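Changing the finger pads on the laundry arm

The arm we call Naidu is on its second set of finger pads, and I put off the job too long. The rubber had gone smooth and gray in patches, and with dark knits that matters. A cotton towel will forgive a worn pad. A thin jersey shirt slides out halfway to the drum.

The pads come from Tallside as flat pieces with a pebbled face. There are 2 screws per finger, plus a bead of glue that they tell you is optional. I use it. Last May I left it off one side and the pad crept forward until the fingers stopped closing square.

Before taking anything apart I run the arm through a short load and write down where the cloth slips. I use black and brown clothes for this, straight from the bucket, because they are also the hardest thing for the cameras to find. The bucket goes on the red stool so the arm doesn't have to reach down to the floor. The bubble wrap stays on the front of the machine.

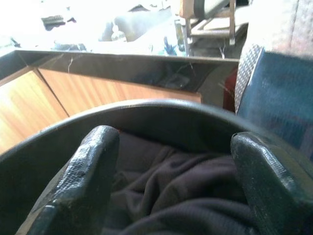 The wrist view, and the washer with its door open.
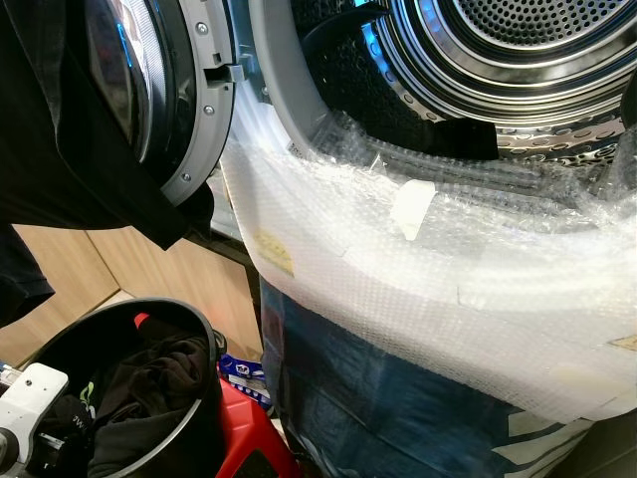
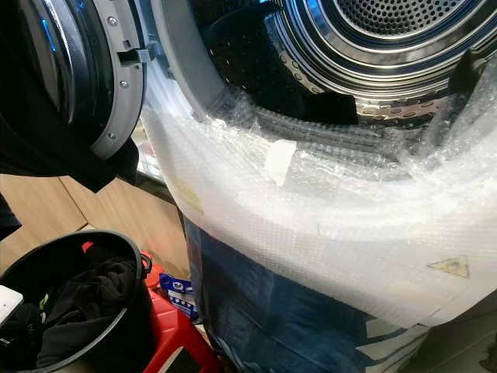
After the slip check I power down and wait for the brakes to set. Old glue comes off with a plastic scraper and a rag with a little alcohol on it. Don't use a metal blade on the fingers — the nicks catch on knitwear and you will be sanding them out later. New pads go on dry first, to see that they line up, then with glue, then clamped overnight.

In the morning I redo the zero on the gripper. The new pads are thicker than the old ones, so the old closing value squeezes too hard. The setting lives on the second page of the Fludetti controller, under tool limits. I started at 14 and came down to 9 before it stopped leaving marks on a T-shirt.

The old set lasted 216 loads. I'm going to look at the next one sooner and keep a spare pair in the drawer. Kestivik sells a softer pad that should fit the same holes, and I have one on order. I'll post the slip numbers once it has been on for a while.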